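Part 3: Setting up the board and the blocks

If you've come straight here from Part 2, good, your table should be standing level and you still have most of your evening left. If you skipped Part 2 because tables are boring, please go back and do the leveling bit at least. I'll wait! A round block on a sloping board will drive you up the wall.

What I'm calling "the board" all the way through this guide is the big maple one, the Girnholm. The smaller Gedier board works too, but the bolt spacing is different and you'll want the chart in Part 6 for that. Everything below was written for the Girnholm on a table with a punched metal top.

What you need

One board, maple strips, sanded and dry
The Nordin bolt pack (the short ones, leave the long ones in the bag)
A hand screwdriver and a small wrench
200 grit sandpaper, one sheet
A soft cloth, and a second cloth you don't care about
The Hovia block set, or whatever shape blocks you own

Putting the board down

1. Wipe the table top with the cloth you don't care about. Metal tops with holes in them collect an amazing amount of grit (mine had half a bag of sawdust hiding in it) and any of that under the board will make it rock.

2. Look at both faces of the board and pick the one you like. Maple strips never match, some are creamy and some are closer to honey, and you'll get a few little knots. I put the knots on the side nearest me, for no reason except that I like looking at them.

3. Run the sandpaper lightly along the front edge, with the grain. You only want to take the sharpness off where your wrists will rest. Three or four passes and stop.

4. Set the board on the table and slide it until you have a border of table showing all the way around. It doesn't need to be even. I leave more room at the sides than at the front so I can reach the blocks without leaning.

5. Drop your front bolts into the table holes just below the board's near edge, one toward the left corner and one toward the right. Finger tight for now.

6. Push the board toward you until it sits snug against the bolts, then tighten them with the wrench.

CAUTION: Snug means snug. I cranked mine down the first time like I was changing a tire and put a dent in the front edge that I still see every single day.

Note: if a bolt won't go in, try the next hole over before you reach for a hammer. Some of the holes on my table are countersunk and some aren't, and it took me an embarrassingly long time to notice. 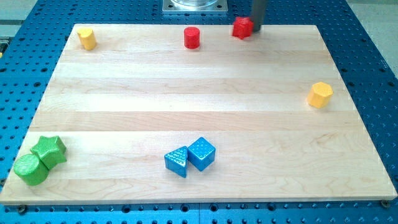

Verna Boateng
2005-12-07

Putting out the blocks

7. You want eight blocks for the starting layout: two each in yellow, red, green and blue. Put the rest of the set back in the box and put the box on the floor, or you'll end up using all of them (I always do).

8. Start at the far edge and work toward yourself. I stand the yellow cylinder up near the far left corner and put a red star farther along the same edge. After that, scatter the others wherever you please, as long as you can get your fingers around each one.

9. Check that the cylinder is sitting flat. Mine likes to lean a little. Give it a quarter turn, and if it still leans, wipe the bottom of it.

10. Give the whole board a last wipe with the good cloth, going around the blocks.

Note: don't line them up in rows! The sorting activities in Part 4 are much more fun from a mess, and kids go straight for the rows and want to keep them neat.

Looking after it

The board wants a thin coat of oil twice a year. I do mine in December and again in April. Leave the oil on for 15 minutes, wipe it off, then wipe it off again, and keep the blocks away until the next morning. The plastic ones wash fine in warm water with a drop of dish soap. Use a soft toothbrush on anything with ribs on it, like the cylinder, or the dirt just sits in there.

CAUTION: no dishwasher for the board, ever, and no soaking. Glued strips and standing water do not get along.

Check the bolts whenever you oil. If one has worked loose, tighten it a hair and see whether the board still slides when you push on it. If it does, turn to page 51, where I go through shims.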